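Table linens: swap day and what to bring

The winter linen swap is set for January at the Wetau hall, and Quyên Khổng is taking names now. Last time 258 pieces changed hands, most of them napkins. We would like more placemats and runners this year, so please check your drawers.

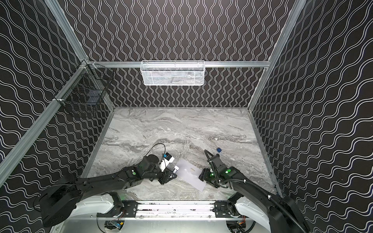 Everything should be clean and pressed before it comes in. Stains are fine if you mark them with a slip of paper. Sets of 12 or fewer stay together – please tie them with string, no tape. Baskets for small things like napkin rings will be at the door, and Babatunde Obi will have spare string. 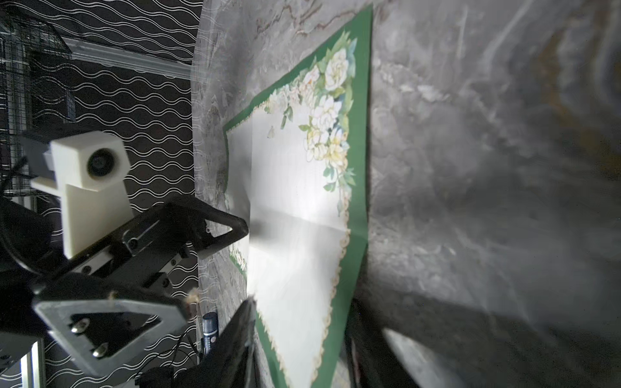
Placemats are best carried flat between two sheets of cardboard. Rolling them is quicker, but then the ends won't lie down on the table and people pass them by. Floral ones go first, in our experience. If yours has a printed panel like the green-bordered one with the white and pale yellow roses, check it for a crease across the middle and press it from the back on low heat.

Drop-off is at the side door on Prullell Street. Names to Quyên by November 20, 2025.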